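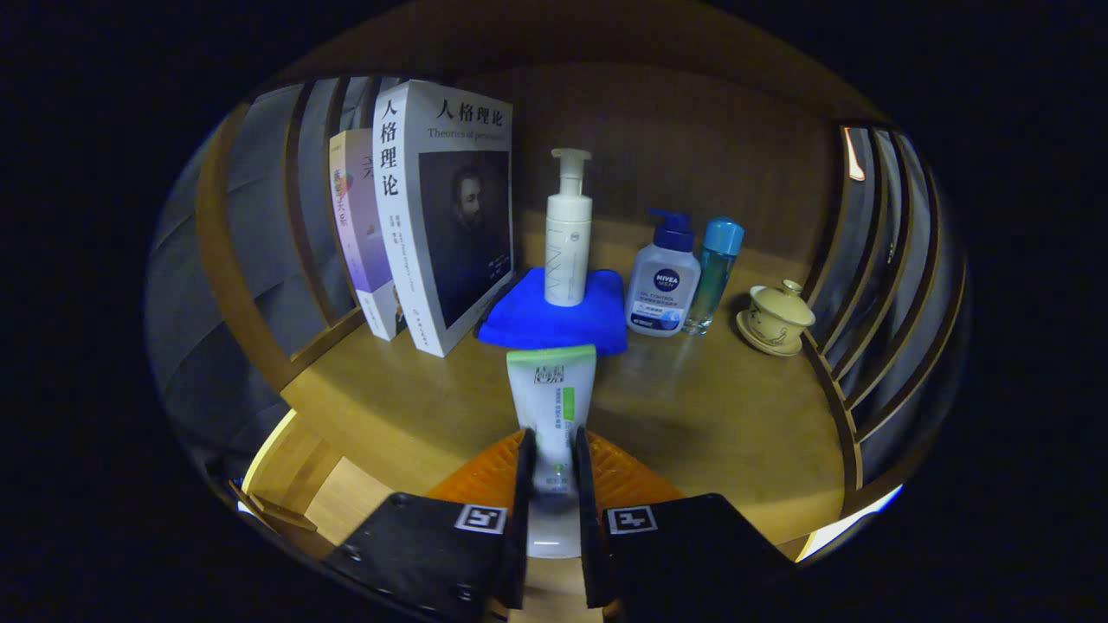 丸い木の棚、本と洗面まわりの物を一緒に置いている人いますか

1 名前:tanazato
引っ越してから洗面所の収納が足りず、廊下の丸い飾り棚に洗顔やポンプボトルを置くようになりました。写真は今の状態です。もともとは本を飾るつもりで買った棚なので、左に本、真ん中から右にボトル類、右端に蓋つきの湯のみという並びになっています。
困っているのは次の点です。
・本と液体物が近い
・青い布をボトルの下に敷いているが、これで木が守れているのか分からない
・棚が曲線なので、市販の四角いトレーが合わない
棚はPlokwoodの丸型で、奥行きは見た目より浅いです。同じような棚を使っている方の置き方を聞きたいです。

2 名前:mizuba_k
本は別の場所に移したほうがいいと思います。『人格理論』は白い表紙のようなので、液が飛んだら跡が残りますよ。うちは同じことをやって文庫本を二冊だめにしました。

3 名前:hinoki55
別に近くてもいいのでは。廊下なら湯気も来ないし、ポンプは真下にしか出ないでしょう。私は本棚に化粧水を並べて何年もたちますが、何も起きていません。

4 名前:mizuba_k
>>3
真下に出るのは詰まっていないときだけです。口のところで固まったあと、横に飛ぶことがあります。

5 名前:tanazato
>>2
>>3
ありがとうございます。本は毎晩読んでいるので、できれば手の届くところに置いておきたいです。距離を空けるだけでも違いますか。

6 名前:soko_no_hito
布の話ですが、折ったままの布の上に背の高いポンプボトルを立てるのはやめたほうがいいです。押すたびに沈んで傾きます。敷くなら薄くて硬いもの。コルクか珪藻土のコースターを底の大きさに合わせて一枚。
それと、布は水を吸ったまま下の木に当たり続けるので、敷いていないより悪いことがあります。うちの棚はそれで輪じみができました。

7 名前:hinoki55
>>6
布は毎日替えればいいだけだと思う。コースターは底に張りついて、持ち上げたときに一緒に落ちる。

8 名前:soko_no_hito
>>7
毎日替えるなら布でもいいです。ただ、続く人は少ないと思います。私は三日で忘れました。

9 名前:tanazato
布は週に一回くらいしか替えていません。めくってみたら木の色は変わっていませんでしたが、少し湿っぽい感じはありました。コースターを試します。

10 名前:maru_tray
丸い棚のトレーなら、Barskaが半月型を出しています。幅217ミリのものを使っています。手前の縁が低いのでボトルの出し入れは楽です。欠点は、奥に少し隙間ができてほこりがたまること。

11 名前:nokogiri
半月型を買うより、型紙を取って切ったほうが早いです。
1. 新聞紙を棚の奥に押しつけて、曲線に沿って折り目をつける
2. 折り目で切って、もう一度棚に当てて直す
3. 薄いコルクシートに写して、線の少し内側を切る
シートはSkincombeの売り場で438円でした。カッターで十分切れます。

12 名前:hinoki55
>>11
これはいいと思う。全面に敷いてしまえば本の下も滑らない。

13 名前:mizuba_k
全面に敷くと、こぼしたときに本の下まで広がりませんか。ボトルの下だけにしておいて、本の側は木のままがいいと思います。

14 名前:nokogiri
>>13
コルクはすぐには広がりません。でも心配なら二枚に分けて切ればいいです。うちはそうしています。

15 名前:chanoma
話がずれますが、右端の湯のみが気になりました。お茶を飲むものと洗顔料が同じ段にあるのは抵抗があります。NIVEA MENのボトルを押した手でそのまま蓋のつまみに触ることになりますよね。

16 名前:tanazato
>>15
湯のみは夜に本を読むときに使っています。使ったあとは洗って、受け皿に戻して蓋をしています。気にしていませんでした。

17 名前:hinoki55
蓋をしているなら問題ないでしょう。飾りとしてもあの位置は悪くない。

18 名前:chanoma
>>17
中身は蓋で守れても、つまみは外側です。私なら本の隣に移します。読むときに使うなら、そちらのほうが近いし。

19 名前:soko_no_hito
>>18
賛成。左が読むもの、右が洗面のもの、と分けるのが分かりやすいです。ただし、お茶を本にこぼす可能性は上がります。

20 名前:mizuba_k
本だけ一段下に置くのはどうですか。左下に明るい色の段が見えていますが、あそこは使えないんでしょうか。

21 名前:tanazato
>>20
下の段は高さが足りなくて、大きいほうの本が立ちません。寝かせれば入りますが、取り出しにくいです。薄いほうだけなら立ちます。

22 名前:maru_tray
チューブはどうしていますか。緑のキャップの白いやつ。うちはチューブ類が倒れて一番散らかります。

23 名前:tanazato
>>22
今は決まった場所がありません。小さいコップに立てようかと思っています。

24 名前:maru_tray
コップなら重いものがいいです。プラスチックだとチューブごと倒れます。私はKamathの陶器の歯ブラシ立てを使っています。水色の細いボトルも、太さによっては一緒に入るかもしれません。

25 名前:nokogiri
>>24
歯ブラシ立ては底に水がたまるので、中にもコルクの切れ端を入れておくといいです。

26 名前:hinoki55
物を減らすという選択肢も一応書いておきます。毎日使うものだけ棚に残して、あとは洗面台の下で足りるはず。

27 名前:tanazato
>>26
洗面台の下は配管でほとんど埋まっていて、洗剤を入れたら終わりでした。棚に出しているのは全部毎日使うものです。

28 名前:tanazato
2026/09/14 追記です。
コルクシートを買って型紙から切りました。二枚に分けて、右だけに敷いています。曲線のところは一回切りすぎて、端に細い隙間ができました。
布は外しました。背の高いボトルは押しても揺れなくなりました。
湯のみは本の隣に移しましたが、本を抜くときに受け皿に当たるので、本との間を手のひら一つぶん空けています。
チューブ用のコップはまだ探しています。

29 名前:chanoma
報告ありがとうございます。受け皿の下にもコルクを敷くと、当たっても滑りにくいですよ。余りで足りると思います。

30 名前:mizuba_k
私はまだ本は離したほうがいいと思っていますが、ボトルの下が安定したなら前よりずっといいです。ポンプの口だけは、ときどき拭いてください。

31 名前:tanazato
>>29
余りがあるので今夜切ってみます。
>>30
拭くようにします。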